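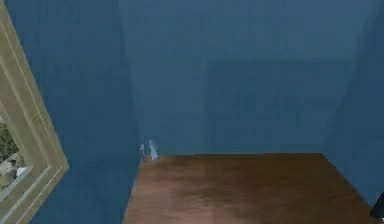 先交代一下，我这个人对仿真软件一直有偏见。写了这么多年自动化方面的稿子，见过的演示多半是同一个路数：屏幕里的机械臂优雅得像在跳芭蕾，一搬到真机上就把杯子推下桌。所以编辑部把Tretora的试用账号丢给我的时候，我嘴上说好好好，心里想的是拖到下个月再说。

结果没拖成。装好的第一个晚上我就玩到了凌晨两点多，老公出来倒水，看见我对着一张虚拟的桌子骂人，摇摇头又回去睡了。

Tretora是Murnamum公司做的桌面操作仿真套件，说白了就是给你一个虚拟房间、一张桌子、一堆东西，再给你一条可以随便折腾的机械臂，让你在里面练抓取、练摆放、练视觉识别，练好了再往真机上搬。这类产品市面上不少，大多是给研究所准备的，安装说明能把人看哭。Murnamum想卖的对象不太一样，他们盯的是小工厂、职业学校，还有我这种懂一点又懂得不多的人。

公司里负责产品的是Lieselotte Ostermann，我跟她通了一次很长的电话。她说话特别快，中间还停下来吃了半个三明治（她自己报备的）。我问她为什么默认场景这么素，一间蓝墙小屋，一张棕色的桌子，角落里两个小小的半透明物件，侧面开个窗，完了。别家的演示场景恨不得把整个厨房都搬进来，水果篮、咖啡机、绿植一应俱全。

“我们一开始也有厨房，”她说，“用户打开以后先花二十分钟看冰箱里有什么，然后就关掉了。”

我笑得不行，我绝对就是会去看冰箱的那种人。

不过素归素，这个默认场景可一点都不好对付！半透明的小东西是视觉识别的老大难，背后的蓝色会透过来，边缘发虚，再加上一道高光，算法很容易把高光当成物体本身。我第一次跑自带的识别模块，它信心满满地告诉我目标在桌子正中间。桌子正中间什么都没有，只有木头面上一块反光。我把灯光参数调暗了一点，它又改口说目标在窗外。窗外！那边是树叶和石头啊。

后来我请教了Vasilică Moldovan，他在一所职业学校教自动化，从测试版就开始用这套东西。他的建议很朴素：别急着调算法，先换视角，从三个不同的高度各跑一遍，看错误是跟着光走还是跟着物体走。我照做了，果然是跟着光走。把虚拟相机抬高、往右挪一点，识别一下子稳了很多。这个道理教科书里肯定都写过，可是自己在屏幕前面撞一回墙，记得就牢多了。

说说价格。个人版一年130欧元，学校版按教室收费，含28个座位，具体多少要问代理商，我问了两家，报价还不一样，这一点我很不喜欢。个人版能用的物体库已经够大了，官方给的数字是1648个，我当然没有一个个点开看，挑着用了瓶子、夹子、各种盒子，还有几样我至今没搞懂是什么的零件。搜索功能做得一般，中文关键词基本搜不到东西，得用英文或者德文。我搜“杯子”，它给我出来一个空白页；搜英文，哗啦一下出来一整页。

画质也得讲两句，肯定会有人问。不要拿它跟游戏比。墙面有点糊，窗外的树和石头是低精度贴图，凑近了看就是一团绿、一团灰。我在一台用了好几年的笔记本上跑，风扇响是响，画面倒没有卡过。Ostermann跟我说他们是故意把精度压下来的，省出来的算力全给了物理计算。这个取舍我个人站她这边，我要练的是夹东西，又不是看风景。只是透明材质这一块，我希望他们以后能再花点功夫，现在的折射处理偏简单，跟真玻璃比还是有距离。

真正让我服气的是接触力的部分。以前我用过的几款软件，夹爪碰到东西要么穿过去，要么像碰到弹簧一样把东西弹飞。在Tretora里，我把夹爪下降速度调得太快，小物件会先歪一下，再慢慢倒，倒下去还会滚一小段。我为了这一小段滚动反复看了好多遍，就像小孩子推积木，推倒了摆好，摆好了再推倒。

那从虚拟到真机到底靠不靠谱呢？为了这个问题，我专门跑了一趟Mikuš，一家做玻璃灯具配件的小工厂，老板是Alžběta Krajčí和她哥哥Eduard Krajčí。兄妹俩三月份开始用Tretora，想让机械臂接手一道很烦人的活：把小玻璃件从托盘里拿出来，立着放到检验台上。这活儿人干起来不累，就是无聊，而且拿久了手会抖。

Eduard是那种不爱说话的人，带我看设备的时候基本只用手指。Alžběta正好相反，一路从车间门口讲到茶水间。她说头两个星期他们只在电脑上练，真机连电源都没插。“以前调一次程序就碎一次，扫玻璃扫得我看见簸箕就烦。”现在呢？还是会碎，她很坦白，但碎的大多是换新型号的第一天。我在旁边看了快一个小时，机械臂放歪过一次，Eduard走过去按了暂停，扶正，再按继续，全程没有说一个字。

他们也有不满意的地方。一是导入自家零件的模型很麻烦，格式要求多，尺寸单位还容易搞错，Alžběta有一次导进来一个跟房间一样高的灯罩，把桌子整个吞掉了。二是客服只在工作时间回邮件，急的时候真的急死人。三是机械臂型号的支持名单还不够长，他们原来那台老设备不在名单里，最后换了一台Drultden的二手机，这笔钱可没算在软件的预算里。你要是也打算入手，先去查名单，查完再付款，拜托了。

为了公平一点，我还找了个持怀疑态度的人聊。Ludmila Urban做了很多年产线集成，她对这种面向小白的套件一向没什么好话。她试了一个下午，给我的回复是：“教学够用，小批量够用，再大的别找它。”我追问她有没有喜欢的地方，她想了想，说喜欢那个重置按钮，按一下，所有东西回到原位，一秒都不用等。她说她在产线上做梦都想要这么个按钮。

我自己最常用的其实也是重置按钮，哈哈。现在我的进度是这样：能让机械臂从角落里把那个矮一点的小东西夹起来，挪到桌子中间，再放稳，十次里大概成功七八次。高一点的那个还不行，它的形状有点收，夹的位置稍微偏一点就滑。我试过降低速度，试过加大夹持力，还试过在旁边给它唱歌。下一步打算按Moldovan老师的办法，先老老实实换几个视角。

适合谁买？我的看法是，学校可以认真考虑，前提是把座位价格谈清楚。小工厂要先看机械臂型号和零件模型这两关过不过得去，过得去就值。个人玩家嘛，130欧元一年不算便宜，好在有14天的免费试用，先玩几个晚上，看看自己是会上瘾还是会摔鼠标。两样都占的，比如我，那就乖乖掏钱吧。

我的试用账号到期以后，已经自费续了一年。老公问我那张蓝屋子里的桌子到底有什么好看的，我让他坐下来自己夹一个试试。他夹了四十分钟，现在轮到我去倒水了。

本文试用版本为Tretora 2，价格与试用政策以02/05/2018查询结果为准。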